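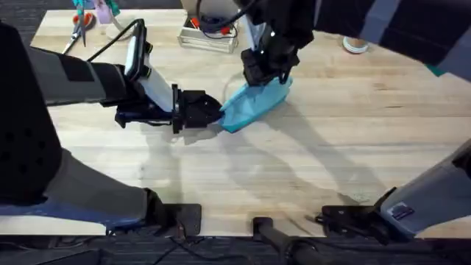

**Pridarow Hardwax Oil, clear matte, 1 L tin**

Bought to refinish a bench top at home. One litre cost me $61 at the hardware store, and I got two coats over the whole top with a bit left for touch-ups. I have now lived with it since February, so the first flush of liking it has worn off.

I came to it from Numau, a polyurethane I used for years. The Numau is tougher on day one, no argument, but when it scratches you have to sand the whole panel. With an oil you can rub back the bad spot and go again. I wanted the bench to be repairable, and that decided it.

**Prep**

The instructions say to stop at 150 grit. I went to 180 on the first half, out of habit, and the oil took less there. After the second coat I could still pick the difference in low light, so I'd follow the tin. Vacuum, then wipe with a barely damp cloth and let it dry properly before you open anything.

**Application**

It goes on with a white pad and comes off with cotton rag. The mistake is using too much. A tablespoon covers a surprising area, and anything left sitting after fifteen minutes goes tacky and grabs the rag. Do it in sections, along the boards.

The smell is moderate on the first evening and gone by the second. Lay used rags out flat outside to dry — oily rags bunched up in a bin can catch fire by themselves. Pridarow prints this on the lid in very small type.

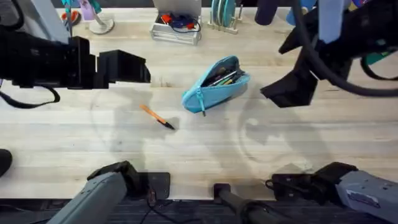 Colour is where the matte version earns its price. Most clear oils push timber towards amber, and on oak or anything darker I wouldn't mind. On a pale top, with light grain and the seams showing between the planks, like the long table here, yellowing is the first thing you notice. The Pridarow warmed my bench by a shade and then stopped. The Stuserier satin I tried on an offcut went the colour of weak tea.

**Wear**

Water beads for the first couple of months, then less so. Coffee left overnight marked it faintly and the mark came out with a dab of oil. A hot saucepan left a white ring that needed sanding. Vinegar did nothing that I could find.

**Gripes**

The lid doesn't reseal well once there is oil in the rim, and mine had skinned over by April. I moved the rest into a jar. The half-litre tin is poor value, too.

I'd buy it again for a bench or a desk. For a kitchen table with small kids I'd go back to the Numau.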